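Search this site Search All content

Speaker notes — Paula Enache
The sorting arm and the packing room: what changed at Grecu

Print this page
E-mail this page

Slide 1. Title

Say who I am. I supervise the packing room at Grecu. We make wooden and plastic learning sets for preschools and kindergartens. I am not an engineer. Lanying Yuan is in the second row and she is. Technical questions go to her at the end.

Tell them how long I'll speak and that I'm happy to be interrupted.

Slide 2. The room before

Shape sets used to be sorted by hand from mixed tubs. One person tipped the tub, two people picked, one person checked the count and closed the bag. Everyone rotated every hour because of wrists and eyes.

Our busiest month is February, when centres reorder. Last February before the change we packed 3,394 sets. We also had 354 sets come back with a wrong or missing piece. Pause on that number. Each return meant a phone call, a parcel and an apology, and the calls mostly went to the same person on our front desk.

Slide 3. What we were told

Management said no jobs would go in the first year. They put it in writing, but only after the staff asked for it in writing. I think that should have come first. If you are a manager here today, do it before the first meeting, not after the third.

The arm was supplied through Midik, and the job software came from a smaller company, Trivden. We had looked at Tasteck too. Their quote was lower but there was no local service person, and we are a long drive from anywhere.

Slide 4. Who does what now

Go slowly here — people always ask about this one.

The old job had four positions. The new one has three. The fourth person moved to returns and repairs, a job she had asked for twice before. Her hours stayed the same. Her pay went up one step.

The three who stayed do the following:
- Set up the board and load the job for the shift.
- Watch the run, clear jams and call a stop.
- Check the finished bags and sign the sheet.

All of them can do all three. We insisted on that. At the first plan meeting the idea was to train one operator and leave the others as helpers, and I argued against it. With one operator you have one person who can never be sick.

Slide 5. Teaching it a new set

This is the part I didn't expect to find hard. When the catalogue changes, somebody has to put each new shape in front of the arm and tell it what counts as right. The people who know that best are the packers. They know the yellow heart and the yellow pentagon get mixed up at the bottom of a tub, and that a star can catch on another star.

So the packers now write the shape notes. Trivden takes those notes and builds the job. At first the notes came back with questions we couldn't follow, full of words for angles and offsets. Lanying sat down with both sides and made a one-page form in plain English. Handout on the chairs.
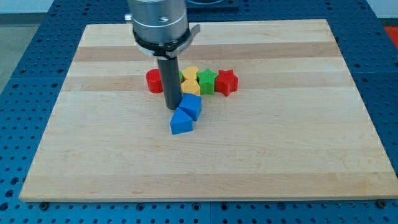
Writing the notes takes time, and for the first few months that time was not on anybody's roster. People did it at lunch. We fixed this late. It is now paid, booked time at 2 p.m., when the floor is quiet.

Slide 6. What got better

Returns dropped. I won't put up a figure until we have a full February to compare, and I'd ask you not to quote one for me.

Sore wrists are reported less often. The room is easier to talk in, too, without tubs being tipped all day.

Slide 7. What got worse

Read this slide in full.

Standing and watching is tiring in a different way. Two people told me they went home more worn out in the first weeks than they used to after picking all day. We went back to hourly rotation, which we had dropped because we thought the machine made it unnecessary.

New staff don't learn the shapes with their hands any more. When the arm is down for service we sort by hand, and the newer ones are slow and embarrassed about it. We now do 100 bags by hand each month, everyone together, so the skill stays in the room.

Stopping the arm also felt like making trouble. For a while people let small problems run because they didn't want to be the one who stopped it. I had to say many times that a stop is part of the job and doesn't go on anyone's record.

Slide 8. If you are about to do this

Get the promise about jobs on paper. Put the training and note writing on the roster from day one. Ask the people doing the work what goes wrong now, and write down their answers before the supplier visits.

Then questions. Lanying to join me at the front. If someone asks about cost, say the owner has asked me to leave that out, and move on.

Related items
Rotating tasks in small packing rooms
Handout: plain English shape notes form
Talking to staff before new equipment arrives
Returns and repairs: setting up a bench

Print | E-mail to a colleague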